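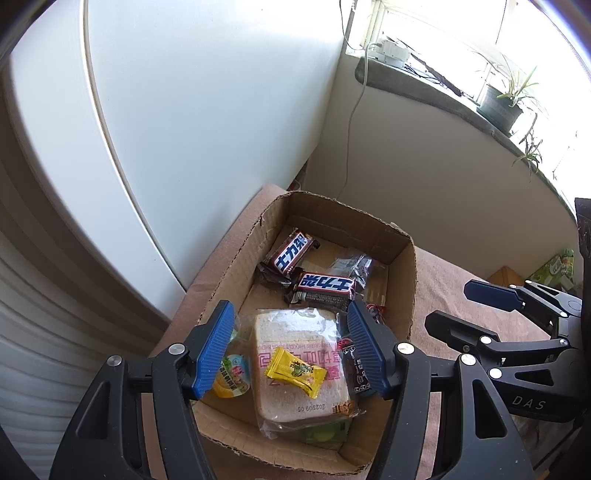
Chocolate bars in dark wrappers, in the open cardboard box.

Test Kitchen Notebook, Jatholm Recipe Development
July, entry 4
Recorded by Paweena Chaimongkol. Read and initialed by Ismail Kabbaj.

Subject: fish sauce caramel for the braised pork shoulder, Kamolrat dinner menu.

Purpose of the session. The caramel approved in the spring has been reported as bitter by the evening kitchen on two occasions. The written method calls for the sugar to be cooked "until dark amber," and it is now clear that the cooks understand this phrase differently. The session was held to set a temperature for the point at which the fish sauce is added, and to decide whether palm sugar should remain in the formula.

Equipment. The small steel saucepan was used for all batches. The thick-bottomed pan normally used for caramel was at the Nimen kitchen and could not be returned in time. The probe thermometer was checked in boiling water before the first batch and again before the last, and read correctly both times. Note that the lower burner on the left runs hotter than its setting. All batches were made on the right side.

Batch A. White sugar only, with enough water to wet it. Cooked without stirring over medium heat to 340°F, then taken off the heat. Fish sauce was added in a thin stream, followed by lime leaf and crushed white pepper. The caramel seized slightly and melted again after a minute over low heat. Color light brown. Flavor clean but rather flat, with the salt well ahead of the sweetness. Ms. Wattanapong found it suitable for fish and too mild for pork.

Batch B. As Batch A, cooked to 372°F. Color deep reddish brown. There was a good deal of smoke when the fish sauce went in, and the hood had to be turned to high. Flavor much better, with a slight bitterness that faded once the braising liquid was added. This is closest to the sauce that was first approved. The window is short. Mr. Kabbaj took a second pan a little beyond this point to see what would happen, and it was discarded.

Batch C. Half white sugar, half palm sugar, chopped fine. The palm sugar foamed early and made it difficult to judge the color. The probe reading moved up and down by several degrees depending on where the tip was held. Stopped at 335°F on smell. Flavor round, almost like toasted coconut, and preferred by everyone who tasted it on plain rice. On the pork it was less distinct, and the sauce set to a sticky film as it cooled.

Batch D. White sugar cooked to 372°F as in Batch B, fish sauce added, then a small amount of palm sugar stirred in off the heat until melted. This kept the depth of B and a fair part of the roundness of C. No foaming. The sauce stayed pourable at room temperature through the end of the session.

Tasting. Held at 3:30 p.m. with Ms. Wattanapong, Mr. Kabbaj, Pornthip Kaewkla and the undersigned. Samples were served over sliced braised shoulder with steamed rice and pickled mustard greens. Three tasters placed D first. Ms. Kaewkla placed B first and asked that her reason be entered: she considers that the greens already bring enough sweetness to the plate, and that D may tire the diner before the dish is finished. The point is a fair one. It may be met by cutting the sugar in the pickle, which should be tested separately.

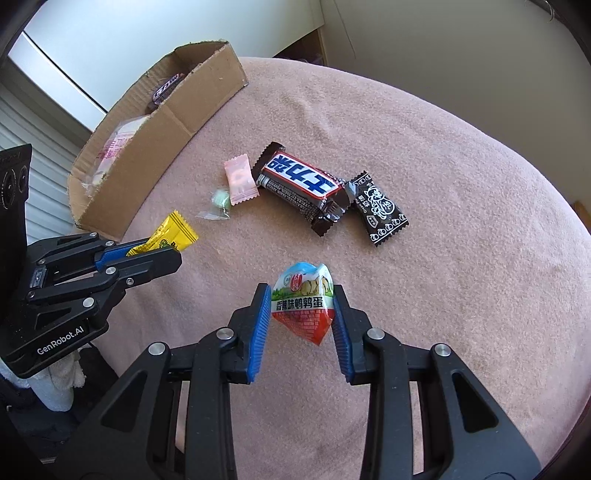 The plating of the pork was discussed after the tasting. The present white oval plate makes the sauce look thin at the rim, and the shoulder tends to slide when carried. Mr. Kabbaj proposed a shallow bowl in a dark glaze, with the rice set to one side and the caramel spooned over the meat only. For the menu photographs, Ms. Wattanapong would like to move away from bare steel and slate toward a soft cloth in a pinkish beige with a short, brushed nap, like the one on the round-edged tabletop here, on the grounds that a brown sauce looks warmer against it. The undersigned has no objection, provided that the bowl is wiped and the sauce is added after it has been set down. A darker cloth should be kept at hand for the coconut desserts.

Costing. Batch D requires a little more labor than the current method and no new ingredients. Baoshan Yan has been asked to update the recipe card, which remains filed as card 911. The old version should be removed from the binder on the line as well as from the office copy. In the spring only the office copy was changed, and this may account for part of the trouble.

Wording for the card, as agreed:

Cook sugar and water over medium heat, without stirring, to 372°F. Remove from heat. Add fish sauce slowly, standing back from the steam. Add lime leaf and white pepper. Stir in chopped palm sugar until melted. Hold warm. Do not return to a boil.

Outstanding matters. Repeat Batch D in the thick-bottomed pan when it comes back from Nimen, as the heat held in the base may carry the sugar past the mark. Try the Culer fish sauce beside the present one; it tasted saltier from the spoon, and the quantity may need to come down. Ms. Kaewkla to prepare the greens with less sugar for the next session. One container of Batch D is in the walk-in, second shelf, labeled, and is to be tasted cold tomorrow morning before anyone reheats it.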